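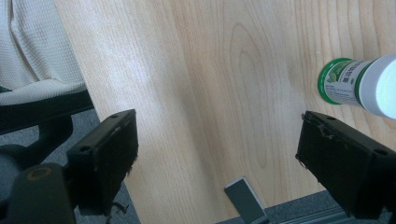 Medina wrote in last week to ask whether I ever got those rings off the table, and whether it was worth all the fuss over a piece of furniture from Wedel that is 35 years old. Well, yes and mostly! I gave it 3 evenings of soap and a soft cloth, always going with the grain – my mother would have approved – and then I left it alone until Saturday. I do love a pale top, even if every cup of coffee leaves its opinion on it. Next up are the chairs, and I'm still dithering over the cushions.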